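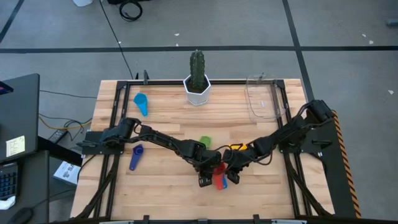
Horkance Shared Kitchen
Minutes of the users' meeting, 16 June 2023

Present: members from the bread group, the cake group, the preserves group and the lunch group, two members of the house office, and one guest from the Mrema bakery course.
Excused: the soup group (they sent their points in writing, see item 6).
The chair was held by the bread group. The minutes were taken by the cake group.

1. Opening and agenda

The chair opened the meeting and asked if there are changes to the agenda. The preserves group wished to move the question of the glass jars to before the budget. This was accepted. The question of the parking places was taken off the agenda, as it belongs to the house meeting.

2. Minutes of the last meeting

The minutes from April were read and approved with one correction. Under the item about the oven it said that the lower oven "is replaced". The correct wording is that the door seal of the lower oven is replaced. The oven itself is the same as before and it still bakes darker on the left side.

One task from April is still open: the list of what belongs to the kitchen and what belongs to the groups. It is taken up under item 3.

3. Measuring spoons and measuring cups

This item took the most time. The cake group presented the matter.

The kitchen has at the moment colored measuring tools and also steel ones from the earlier users of the house. The steel ones have lost most of their engraving and it is hard to read which size is which. With the colored tools, the members remember the size by the color. The red spoon and the dark blue spoon are used by almost every group, and the green and the bright blue cup go mostly to bread and cake.

The lunch group said that the color system is good for the people who come every week, but new users do not know it. A guest user in the spring took a tablespoon of salt where the recipe wanted a teaspoon, and the whole dough was thrown away. The lunch group proposed to hang a color chart beside the table. There was a discussion if the chart should show milliliters, or spoons and cups, or both. The guest from Mrema told that on their course they write both, with the milliliters in smaller letters, and that it works well. The meeting agreed to do the same.

The bread group would prefer to weigh everything. They pointed out that a cup of flour can be very different depending on how it is filled, and that they use scales for flour and water already. They use spoons only for salt, yeast and spices. The cake group answered that many of their recipes are family recipes, written in cups, and that nobody wants to convert them all. The chair suggested that each group continues in its own way, but that recipes pinned on the shared board must have weights also. This was accepted after a short talk – the cake group asked for time until the autumn to write the weights in.

There was also the question of where the tools are kept. Today they lie in the big drawer together with the whisks and the spatulas, and the small spoons slide to the back. Three proposals were made: a rail with hooks on the wall, a clear plastic box on the table, or a divided tray in the drawer. The hooks were voted down, as the wall is tiled and the house office does not wish new holes. The clear box got the most votes. We have one such container already and it can be used for a trial.

Decisions:
The colored spoons and cups are the standard tools of the kitchen. The steel ones are given away or kept by the group that wants them.
The clear plastic box stands on the wooden table and everything small goes back into it after washing and drying.
The cake group makes the color chart, with both units, before the next meeting.
The lunch group orders one more complete set in the same colors, if the same colors can still be found.

4. The wooden table

The butcher-block table was discussed shortly. The house office reminded that the top shall be oiled twice a year, and that this is the duty of the users. The oil is in the low cupboard, behind the paper towels. It should be put on thinly and left over the night, and the table shall not be used until the next noon.

The preserves group asked if it is allowed to put hot jars directly on the wood. It is not allowed. Cork mats were bought for this in the winter and they hang inside the cupboard door.

The bread group asked that nobody cuts directly on the top, also not "only an apple". The cutting boards stand next to the sink. Deep cuts collect flour, and when the flour gets wet the top begins to smell.

Decision: the bread group and the preserves group oil the table together in the last week of the month. A note is put on the door in good time.

5. The cactus

The house office asked about the tall cactus in the white six-sided pot. There was a wish from one group to have it in the window so that there is more space for rolling out dough. Other members like to have it on the table, at the back, where it takes little space. The lunch group said that a plant with spines is not very practical next to open flour and sleeves. The cake group said that it is the only plant in the house which has survived all of us.

No vote was taken. The meeting agreed that the cactus stays on the table for the time being and is moved to the window sill on days with large baking. The one who moves it takes hold of the pot and not of the plant, and puts it back after. It gets water only from the cake group, and only a little. In April it had been watered by three groups in the same week.

6. Written points from the soup group

a) The soup group asks that the dish cloths are changed after every use and not hung back on the oven handle. Agreed. A basket for used cloths will stand under the sink.

b) They ask who has taken the large ladle. The preserves group has it and brings it back. They regret this and ask at the same time if a second ladle can be bought. See item 8.

c) They wish that labels on food in the refrigerator show the name of the group and the date. Agreed, this is already in the house rules, but the tape and the pen were missing. The office puts new ones on top of the refrigerator.

7. Jars and dry goods

The preserves group has nearly 60 empty jars on the upper shelf in the storeroom. Part of them have lids that do not fit. The group sorts the jars before the plum season, and jars without lids can be taken by anyone who wants them for spices or buttons.

The dry goods come from Dinus as before. The bags of 500 grams have been more expensive to use than the big sacks, but they stay dry and they do not attract moths. The bread group would like to go back to sacks for the rye flour only. The meeting had nothing against this, if the sack is kept in the bin with the tight lid.

The baking powder was discussed, as two open boxes were found behind each other. From now on the opened box stands in front, and the date of opening is written on it.

8. Budget

The house office showed the figures. For this year the kitchen has 3000 dollars for equipment and small repairs. Until now 2237 dollars are used, the greatest part for the repair of the refrigerator and for the door seal.

The following purchases were approved: one set of measuring spoons and cups, one large ladle, table oil, a basket for the cloths. The wish of the lunch group for a second hand mixer was moved to the next meeting. The bread group noted that the present mixer has a loose cable cover and should be looked at before we talk about a second one. The office takes it to the repair shop.

9. Booking of the kitchen

Booking goes through Etix since the beginning of the year. Most groups are content. The problem is that the cleaning time is not included, so the next group often comes in when the floor is wet and the table is full. It was decided that every group books half an hour more than it needs for cooking, and uses this time for the washing up.

The guest from Mrema asked if their course can have the kitchen for one trial evening in the autumn. The meeting was positive. The course brings its own flour and aprons, and can use the shared tools, the table and the upper oven. The lower oven only together with somebody from the bread group, for the reason mentioned under item 2.

10. Other matters

The lamp over the sink blinks. Reported to the office.

A gray apron with a torn pocket has been in the storeroom since the winter. The owner can fetch it, otherwise it becomes cleaning rags.

The cake group asked if somebody has seen the lemon grater. No one present had seen it.

11. Next meeting

The next meeting is held after the summer break, in the kitchen. The lunch group has the chair and the preserves group writes the minutes. Points for the agenda are left in the folder on the shelf by the door.

The chair thanked for the good discussion and closed the meeting. Coffee and rye buns were served by the bread group.

Minutes written by the cake group, checked by the chair.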